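Reading time: 5 min

Call for Participants: Demonstration Hosts and Visitors for the Calodine Open Day

Posted Jun 7, 2023

Calodine is looking for people to take part in its open day in September at the Stostbridge workshop. We need two groups. The first is paid hosts, who will look after a demonstration station and talk with visitors. The second is unpaid trial visitors, who will come in before the open day, try the stations, and tell us what was confusing. You can apply for either one. Please don't apply for both.

About the open day

Calodine builds and tests robot arms for handling small, awkward items. Most of our work is done under contract for companies that sort, pack, or repair goods, and the public rarely gets a look at it. Last year we opened the workshop for one day and 1269 people came through. The lines were long and the hosts were tired by lunch. This year entry is by timed ticket, and we are adding stations so that people spend less time waiting.

The visit takes a little under an hour. Visitors come in through the loading door on the Fukuda Road side, sit through a short safety talk, and then walk the floor in small groups. Each group stops at every station. At most stations the arm does a task while the host explains it. At the last two, visitors can drive the arm themselves using a hand controller.

The tasks are ordinary ones. We would like people to see the kind of handling we work on from week to week, including the slow parts. Thin film, tape, and items with uneven surfaces are hard for a gripper to hold well, and we spend a lot of time on them. 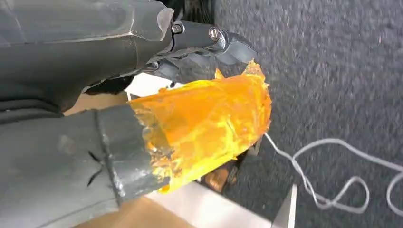 Gripper finger holding a crinkled orange-yellow piece at the end of a gray cylinder.

Hosts will be expected to explain a grip like this one in simple terms: where the finger presses, what it presses on, and why a soft or creased surface is a problem. We will teach you this. You don't need to know it when you apply.

What hosts do

You will be assigned to one station and stay with it for most of the day. You will greet each group, explain the task, start the arm, and answer questions. Between groups you will reset the items. If the arm drops something, you press pause, wait for the light to change, and put the item back. Drops are common and visitors usually enjoy them, so there is no need to hurry or cover it up.

You will not repair or reprogram anything. A technician will be on the floor at all times. If something looks wrong, press stop and call the technician over.

Hosts also keep visitors behind the floor line. This applies to adults as much as to children. People lean in when they get interested, and you have to be comfortable asking them to step back.

Who we are looking for

You should be 18 or older and able to stand for long stretches. Stools are available at every station, and if you need to work seated, say so in your application and we will set the station up for it. You should be able to speak clearly to a group in a room with some noise. Experience in teaching, retail, museums, or tours is useful. A technical background is fine but won't put you ahead of other applicants.

We could use hosts who speak Spanish, Korean, or Japanese in addition to English. Please list any languages you are comfortable giving the talk in.

Training and pay

Training takes place over two evenings in the week before the open day. Both are required. The first covers safety and the layout of the floor. The second is spent at your own station, running the task and practicing the talk with other hosts playing the part of visitors.

Hosts are paid $306 in total for the two training evenings and the open day. Payment is made by check or direct deposit after the event. Lunch is provided on the day. Parking is free in the Furnerico lot across the street, and Furnerico has asked that we keep out of the spaces closest to its showroom.

Trial visitors

We have 194 places for trial visitors, spread over several sessions. Each session runs the same route as the open day, followed by a short written form and a group talk. Children aged eight and up may come with an adult. We are especially interested in people who have never seen a robot arm working up close, and in people who use a wheelchair or walker, so that we can fix any tight spots on the route in time.

Trial visitors are not paid. Each one gets two timed tickets for the open day.

Clothing and safety

Closed shoes are required for everyone. Long hair must be tied back at the hand controller stations. Loose scarves and lanyards have to come off before you enter the floor. Safety glasses are provided and fit over regular glasses.

How to apply

Hosts should send a letter of no more than one page to Ye-seo Myung, who runs the open day. Tell us what you have done that involved talking to strangers, and which days you can't make. A resume is optional. Shortlisted applicants will be invited to a 20-minute conversation at the workshop and a look at the stations.

Trial visitors should write to Itsuki Nishimura with the number of people in the group, the ages of any children, and any access needs. Places are given in the order requests come in.

Write to either of them care of Calodine, Box 2357, Stostbridge, or leave your application at the front desk. Put "Open Day Host" or "Trial Visitor" on the envelope. All host applicants will get a reply, including those we can't take this time.

We use cookies to remember your settings and count visits to this page. Accept all | Manage preferences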